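The Table Is Where Everything Lands

I came home on a Sunday with a bunch of flowers in one hand and nowhere to put them down. My table was full. It held the mail, a stapler, a roll of packing tape, two mugs and a lamp I had been meaning to rewire since May. I stood there in my coat, holding flowers like somebody waiting at an airport, and decided I'd had enough.

The table is a Hasta, the plain white kind with skinny legs. I bought it secondhand from a shop in Undthorpe for 200 dollars, which felt like a lot until I got it up the stairs and saw how little room it seemed to take. Thin legs do that! You see the floor going right on underneath and the whole place breathes a bit. Of course, it only works if you can also see the top.

So I cleared it. All of it, onto the floor, and for one evening I had a bare white table and loved it the way you love a hotel room. By the next morning it looked like a dentist's office. I wanted the mess gone, sure, but I missed having stuff to look at while I drank my coffee.

What went back on took me a week to figure out. Flowers first, in a white vase, set well back so I'm not knocking them over with my elbow every time I reach for a pen. I like yellows and soft oranges on a white table (red looks like a restaurant to me, and white on white just disappears). I change the water when I remember, and they seem to forgive me.

Then something odd. I'm a big believer in one odd thing per table — a brass pulley, a wooden shoe form, a bit of old lab equipment. A rack of test tubes is a favorite of mine, with those little colored tops. It catches the light, it fits in almost no space, and visitors always pick it up and ask. You can stick a single stem in a tube if you're feeling fancy. Mostly I'm not.

Pictures are trickier. I have a weakness for line drawings of animals, antlers especially, in a thin black frame. For years I thought a picture had to be hung to count. Now I'll happily leave one on the table for a month while I make up my mind about the wall, and half the time it never gets any farther. I've saved myself a lot of holes in the plaster.

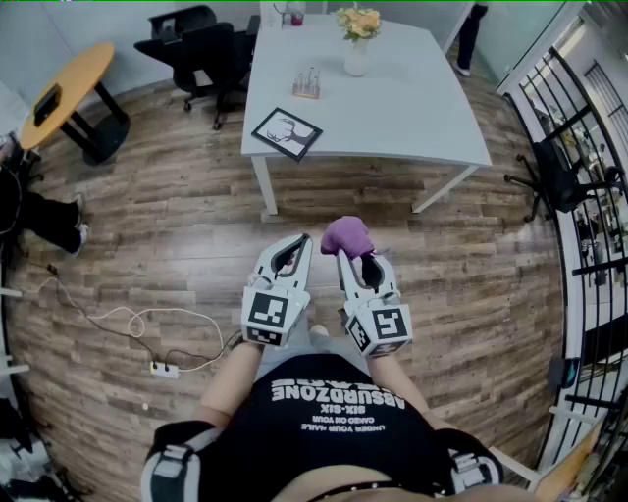

Soft things are where I fall down. Little pouches, small stuffed toys, the cloth bag that earrings came in. They have no edges, so they never look put away, even when they are. I bought a lidded basket from Skamstead for them and it was full in 5 days. My rule at the moment is that anything squashy gets picked up whenever I walk past, and it goes to whatever room I'm heading for. It's a terrible system and the bedroom has suffered.

And pull the chair out now and then. I kept a mesh office chair jammed up against my table for so long that I'd stopped noticing what had rolled underneath. I found a pen cap, a battery and the instructions for the lamp.

The lamp is still on the floor. I'm going to get to it.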